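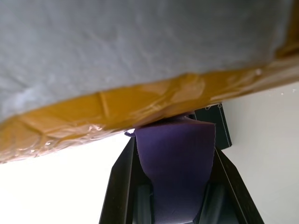
Wrist view, purple piece held up against the taped edge.

Privden grasp planner: my review after a summer of soft stuff

I've been meaning to write this one up since August, when I finally moved all my cloth and felt jobs over to Privden. If you've read this page before you know I was on Skullia for a long time and grumbled about it for most of that time. So a few of you asked whether the switch was worth the bother. Mostly yes! With a couple of big complaints, which I'll get to.

Quick rundown for anyone new. Privden is a planning package for two-finger grippers. It takes the wrist camera feed, picks out the thing you care about, suggests grasps, and then hands over to a contact controller for the last bit of the approach. You can run the whole chain or just pull in the parts you like. I use the perception and the contact controller and leave the motion planning to my own old code, mainly out of stubbornness.

Setup took me a Sunday. Most of that was the camera calibration, which wants 10 poses and gets very fussy if any two of them are too alike. The wizard tells you a pose was rejected but not which earlier one it was too close to, so you end up waving the arm around like you're conducting a band. Once it's done it's done, though, and I haven't had to redo it.

Now the good part. The segmentation on soft things is the best I've used on a hobby budget. Purple against yellow-tan tape is an easy win for anybody, sure, but I was more worried about the tape itself. Shiny packing tape with creases and bubbles in it is nasty for a vision system. You get bright spots that look like edges, and real edges that wash out completely. Skullia used to draw me a lovely confident outline around a reflection and then plan a grasp on it. Privden has a setting called glare tolerance (default is 6, and I leave it there) and it seems to treat those highlights as part of the surface they're sitting on. I crank it higher and it starts swallowing real creases, so don't get greedy.

Gray felt on a pale background is harder. There's so little contrast that the mask wobbles from one picture to the next, mostly along the side with no tape on it. I ended up telling the planner to use only the taped rim as its reference, and the wobble stopped mattering. You do that with a little region tool in the viewer, and I have to say the viewer is really nice – quick, uncluttered, and it remembers where you left your windows. Skullia people, please go and look at it.

The contact controller is why I'd pay for this thing. What I do a lot of is pushing one soft piece up against the edge of another, and the trouble is always knowing when to stop. By the time you're close, the fingers and the piece itself are hiding most of the spot you care about. Privden lets the camera drive the approach up to a distance you choose, then eases off and goes by the motor current alone. You set a stop threshold in plain units from 0 to 1000, and I've settled on 851 for thick felt after a lot of fiddling. Thin cloth wants a much lower number. I wish it could guess a starting value from the grasp, because right now every new material means another evening of trial and error.

Okay, complaints. The planner still thinks of whatever is in the fingers as a stiff block. My piece flares out at the top and narrows further down, and there's a loose corner poking out to one side, and as far as the planner is concerned none of that exists once the fingers close. It draws a tidy box and plans with the box. So the corner gets no say in where the arm goes, and if it's in the way you find out by watching. The release notes mention a soft object model coming in the Skorkirness branch. I tried that branch for one evening and it crashed every time I loaded a saved scene, so I went back to the stable one.

The logs are the other thing. They're huge, they're all in one file, and the time stamps for the camera and the controller don't line up unless you turn on a sync option buried three menus deep. Turn it on before you do anything else. I lost a whole batch of runs that way and I'm still a bit sore.

The docs are fine for the basics and thin everywhere else. There's a helper script collection called La (great name, impossible to search for) that fills in plenty of gaps, and the replay script in there is worth the download by itself. You feed it a recorded run and it steps through the mask, the grasp and the current curve side by side. I use it more than anything in the main package.

Would I go back to Skullia? For boxes and bottles, maybe, as its motion planning is still smoother. For anything floppy I'm staying put. Four stars from me, and I'll bump it up when that Skorkirness branch can open my files.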